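Fold Less, Bag More

Every September I get the same itch. Summer clothes out, sweaters in, and a closet in Clurmont that was built for somebody who owned two shirts. And every September I read the same advice: fold it in thirds, stand it on end, make little fabric envelopes, feel calm.

I don't feel calm. I feel like I've spent a Friday night doing origami with undershirts.

So, my opinion, after 12 years of renting small places: stop folding the stuff you aren't wearing. Put it in a zip bag. Close the bag. Go eat dinner.

My friend Ohemaa Frimpong thinks this is barbaric. She folds everything, including dish towels, including the rag she does her bike chain with. Her drawers are beautiful, I'll give her that. But open one in a hurry and pull a shirt from the middle and the whole row slumps, and then she has to do it again. She told me once she likes doing it again. Fine. Then it's a hobby, and a hobby isn't storage advice.

A bag doesn't slump. You can shove it to the back of a shelf, pull it out by a corner, throw it down the stairs. The shirt inside may be a crumpled lump, and who cares, it's a T-shirt, it's going to be under a sweater or in the wash by Sunday.
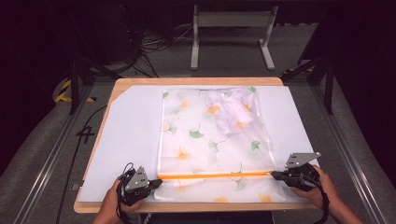 I'm partial to the see-through kind, with some sort of print on it. Leaves are good. Opaque bags are a trap, I had a set in dark gray and I was unzipping all of them to find one pair of shorts. With the milky plastic you get enough of a peek to know white shirt, not that one, next. And a zipper strip in a loud color, orange for instance, because I am usually doing this at 6 in the morning with one lamp on and I want to see wether the thing is shut.

Size matters more than people think. Too small and you're back to folding, which defeats the point. Get one with room left over. One shirt in a bag made for three is not a waste, it lies flatter and you can squeeze the air out with your forearm before closing.

The objection I take seriously is Joscha Teuber's. He says plastic is plastic, and a drawer is free. True. I reuse mine until the zipper gives up, and I'd tell anyone to do teh same, but he's right that a drawer never ends up in the trash. If you have the drawers, use the drawers. I have one, and it's full of cables.

Wool I still fold. Anything with buttons too, loosely. Everything else goes in the bag however it lands.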